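Nerus council to charge for tablecloths and linen at community hall bookings

January 23, 2018
By Zeeshan Lashari
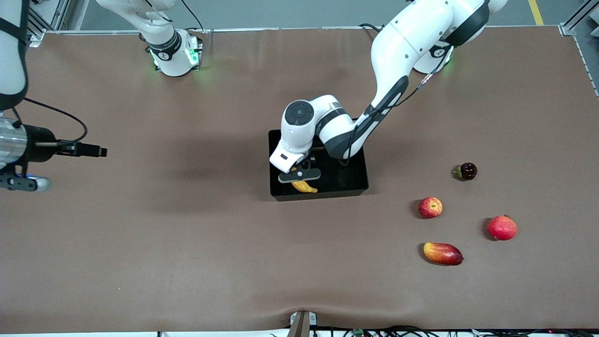 Anyone booking the main hall in Nerus from April will have to hire their table coverings from the council's chosen supplier, whether they want them or not. Councillors passed the change last night after a short debate, and the charge will be added to every booking that uses the hall's tables. The price is £2 a table for each session, on top of the existing hire fee. The stated aim is to protect the furniture from scratches and spilled drinks, and to give the rooms what the report calls "a consistent and welcoming look". A plain brown covering, smooth and without any shine, will do the first of those jobs well enough, although it wrinkles like any other cloth and will bunch into a fold at the edge if it is not pulled straight. Whether it is worth paying for each time is another matter, and the report has very little to say on the point.

The contract has gone to Bidex, which already supplies the council with floor mats and towels. It was the only firm to put in a price. The council says it wrote to others and that the notice was open to all, but the report does not name the firms it wrote to and a request for the list had not been answered by the time of publication.

Officers say the charge will "pay for itself". The sums behind that claim take up half a page. They assume that bookings will stay at their present level of 500 a year and that no group will leave over the extra cost. They also assume that the money now spent on repairing tables will fall by 90 per cent. No source is given for that last figure. Asked at the meeting where it had come from, the officer presenting the report said it was "the supplier's estimate, which we have no reason to doubt".

There may be some reason to doubt it. The council's own repair log, which is attached to the report as an appendix, lists 49 jobs on hall furniture over the past year. Most of the entries are for bent legs, loose hinges and missing rubber feet. A cloth on top of a table does nothing for any of these. Scratched or stained tops come up now and then, but the log does not give a cost for each job, so it is impossible to say how much of the bill they account for.

Oğuzhan Keskin, who runs the Thursday lunch club in the hall, told the meeting that his members had always brought their own coverings and washed them at home.

"We've never been asked to pay for a damaged table, not in all the years we've been going," he said. "If somebody can show me the damage we've done, I'll happily talk about it. I've asked and I haven't been shown anything."

He was told that groups could not be given exceptions because it would be unfair on other users. He then asked how many other users had wanted the scheme in the first place. The chair said the council had carried out a survey. The survey, also attached to the report, asks people whether they would like the hall to be "clean, smart and well looked after". It does not mention a charge, or table coverings, or Bidex. Unsurprisingly, nearly everyone who filled it in said yes.

Supporters of the plan pointed to the Nusimside Centre, on the other side of town, where a similar arrangement has been in place for some time. The report describes it as a success. The centre's manager was more careful when contacted this morning. She said the coverings looked nice and that complaints about dirty tables had gone down, but that two regular groups had moved elsewhere after the fee came in and that she could not say whether the centre was better off overall. "We haven't sat down and worked it out," she said.

There is also the question of what happens to the coverings themselves. Under the agreement the council has to pay for any that are burnt, torn or lost, and the cost will be passed on to whoever made the booking. The replacement price is not in the public part of the report. Hirers will be expected to check each covering before use and to report any marks. That sounds sensible until you picture a children's party with the food arriving and a single person trying to inspect a dozen cloths for old stains.

The Amin Trust, which gives small grants to local groups and helps several of them with hall fees, said it had not been told about the change and learned of it from the agenda. It has written to ask whether groups on grants will be charged at the full rate. A discount for charities was mentioned early in the discussion, but it was not put to a vote and does not appear in the decision notice.

A council spokesman said the scheme was "modest, fair and in line with what people expect from a modern venue". He said it would be looked at again after a year, and that the review would take account of income, repairs and the views of users. He could not say who would carry out the review, or whether its findings would be published.

The contract, meanwhile, runs for three years. There is a break clause, the spokesman confirmed, but he did not have the terms to hand and could not say what it would cost the council to use it.

Bookings already made and paid for will be honoured at the old price. Groups that book by the month should check with the hall office, as the report says one thing about them on its second page and something different in the summary. The office is open on weekday mornings.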